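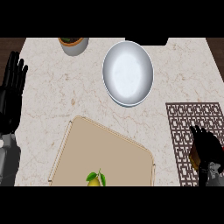

3. Remote control demonstrations in the Drukum kitchen

Our project plan said that steering the simulated robot by hand would give us "natural" demonstrations. I doubt that word now. Tala Akl and I recorded 256 runs of one task, moving food items from the counter into the white bowl, and very little about them felt natural to the person wearing the gloves.

The main trouble is that the operator feels nothing. With the black right hand closed on a small brown item, you have only the picture to tell you how hard you are squeezing. Tala closed the fingers slowly and waited. I closed them fast and corrected afterward. Both styles went into the same data set, and the policy has to make sense of the mix.

The left hand is a second problem. In many runs it does no work and simply stays raised at the side with the fingers open. We never agreed on where to park it, so its position varies with the operator. A policy could easily learn that as part of the task.

3.1 What we kept

We threw out runs longer than 700 frames. Declan Goodwin, our supervisor, objected that this removes the slow, careful runs and keeps the careless ones. He has a point, and we did not have time to test it.

3.2 Results

The policy trained on Tala's runs alone did better than the one trained on everything. We would not read much into that. There were 2 operators, one kitchen layout and one bowl, and we tuned the settings on her data first. The Illthorpe group claims that more demonstrations always help. Our logs do not support "always."

Still open: the same task with the tray turned straight, and a fixed rest pose for the left hand.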